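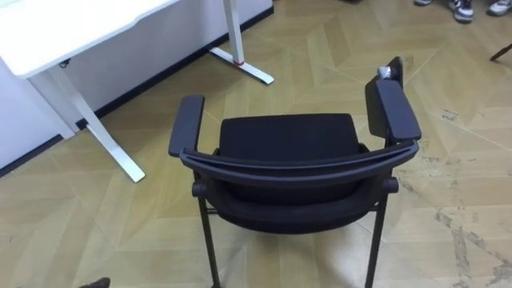
Do anglers who fish with barbless hooks land fewer trout than anglers who fish with barbed ones? On the Osel they landed slightly fewer, and the gap was widest among people who were new to barbless hooks and still tended to let the line go slack.

We should say a little more about how we came to that answer, as the diaries behind it were kept by anglers on their own time and vary a good deal in how much they tell us. Over the season we received entries for 387 trips, most of them from the lower river between the Avram bridge and the Drostov weir, where the bank is easy to walk and the parking is free. Each entry gave the hook type, the hours fished, every trout hooked, and whether it came to the net or got away. Many gave far more than that (the weather, the lunch, the dog's opinion of the water), and we read all of it with real pleasure, even where we could find no column to put it in. 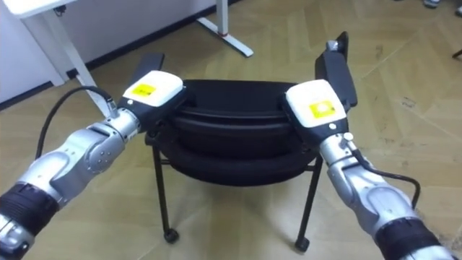
The harder matter was what to count as a lost fish. Some anglers wrote down every tug, while others only noted a trout once they had seen it. We settled on a simple rule, which was to count a fish as hooked if the angler reported feeling it pull for longer than a moment, and we went back to the diary keepers by letter wherever the wording left us unsure. Raphaël Hoarau, who had fished the Brisow beats for many years before joining us, read the doubtful entries a second time without knowing which hook had been used. He and the first reader agreed on most of them, and the ones where they differed were left out of the comparison. 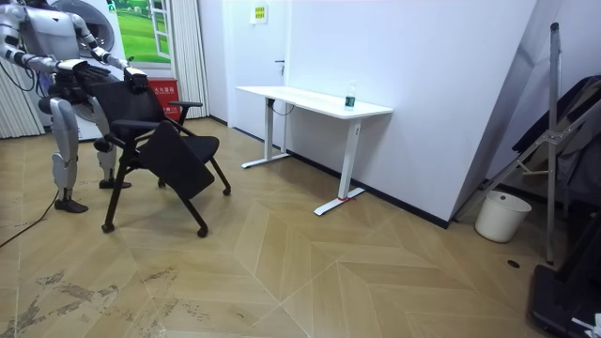
Figure 1. Humanoid robot with one hand on the backrest of a black chair.

Handling time is where the barbless hooks did best. Anglers using them wrote again and again that the hook slid out with a light twist while the trout was still in the water, and several went back to using smaller nets as a result. With barbed hooks, the fish was more often lifted clear, and entries that mention pliers nearly all come from this group. We would be glad to put a firm figure on the difference, but few people time themselves with a trout in one hand, and we did not like to ask them to. 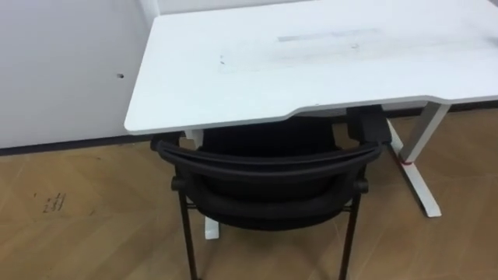
Experience also seems to matter, and it matters in a way that most river anglers will recognize from their own first seasons. Those who had fished barbless since before February lost hardly more trout than their barbed neighbors, and they wrote about keeping the rod bent and the line tight as if it were second nature. The newcomers got better as their diaries went on, though quite a few stopped sending entries by midsummer, so we cannot follow them as far as we would have liked.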